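Small Things, Properly Kept
August 5, 2024

It has been the practice on this site to report on one area of the household at a time. The present entry concerns the small items that gather near the kitchen table: tissue packs, little plush toys, cloths, and whatever else arrives in a pocket or a shopping bag and is put down without a decision being made about it.

For several years these items were kept in a drawer. The drawer was deep, and things placed in it were seldom seen again. Maya Karam, who stayed with us last October, asked for a tissue and was handed a flashlight, two corks and a Rollau receipt for 400 clothespins. The drawer has been retired from this duty.

Its replacement is a shallow box, and it stays on the table. The sheep tablecloth remains in use as well, although Kristof Dierckx has expressed the view that it belongs in a nursery. His view has been noted.

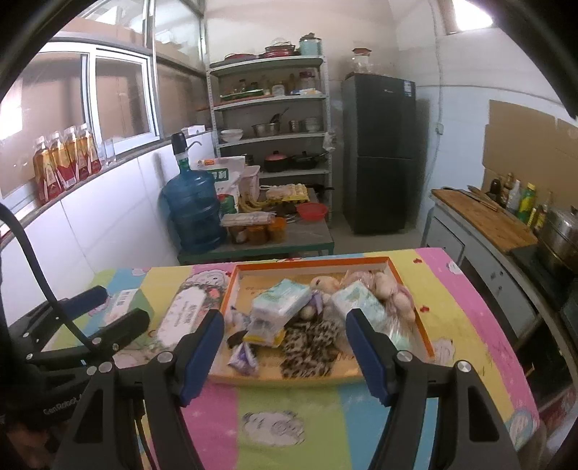 The working rule is that the box may hold only one layer. Anything that must be stacked has to be moved to a shelf, given away or thrown out. Plush items still in their plastic are permitted to remain wrapped until a recipient has been chosen - my niece has first claim, and she is slow to choose. Cloths may stay if they are in regular use.

A review is held every 15 days and takes five minutes. Tissue packs are replaced as needed from the supply in the hall closet, which Jeanine Coppens considers excessive.

The next entry will address the shelf, where matters are less advanced. Readers who wish to comment on lids may do so in the usual place.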